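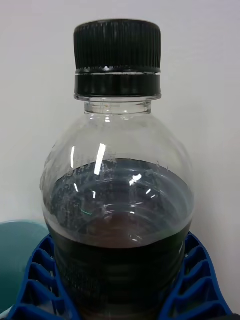 A bottle of dark drink with its cap screwed on. The ring under the cap is a separate part.

How a Bottle Cap Keeps the Fizz In

By Wilma Van Damme
April 13, 2005

Filed under: Everyday Materials, Grades 3 to 5

Search this site Go

A fizzy drink is mostly water with a gas dissolved in it. The gas is carbon dioxide. "Dissolved" means the gas is spread through the liquid in pieces far too small to see, the same way sugar disappears into tea.

Carbon dioxide does not stay dissolved unless it is pushed. At the factory, the drink is chilled and the gas is forced in under pressure. Then the bottle is capped right away. Some of the gas moves out of the liquid into the space at the top. When that space is full enough, gas goes back into the drink as fast as it comes out. This is called balance, or equilibrium.

The screw cap

The neck of the bottle has a raised spiral on the outside called a thread. The cap has a matching thread on the inside. Turning the cap pulls it down tightly against the lip of the bottle. Many caps also have a thin, soft layer inside the top that fills tiny gaps.

The grooves on the outside of the cap are for your fingers. A smooth cap would slip, especially in a wet hand.

The ring

Below the cap is the tamper-evident ring. "Tamper-evident" means it shows whether a bottle has been opened. Small plastic bridges join the ring to the cap. The first time the cap is twisted, the bridges snap. The ring stays on the neck, held by a ridge, and the cap comes away. You can hear the bridges break — it is the crackling sound just before the hiss.

The shoulder

The part that widens below the neck is the shoulder. It is rounded for a reason. Gas pushes equally in all directions, and a curved wall spreads that push evenly. A flat wall would bulge.

Where bubbles start

Bubbles often form on the inside wall of a bottle. A scratch or a speck of dust gives the gas a place to collect. When a bubble is big enough, it lets go and floats up.

Try it

You need two small bottles of the same fizzy drink. Open both. Close one tightly and leave the other open. Put them side by side in the refrigerator for 6 hours, then pour each into a glass. Write down which one makes more bubbles.

Words to know

Carbon dioxide: the gas in fizzy drinks. You also breathe it out.
Pressure: how hard something pushes on each bit of a surface.
Thread: the spiral ridge on a screw, a cap or a bottle neck.

Checked by Rhydian Jarman, Listetville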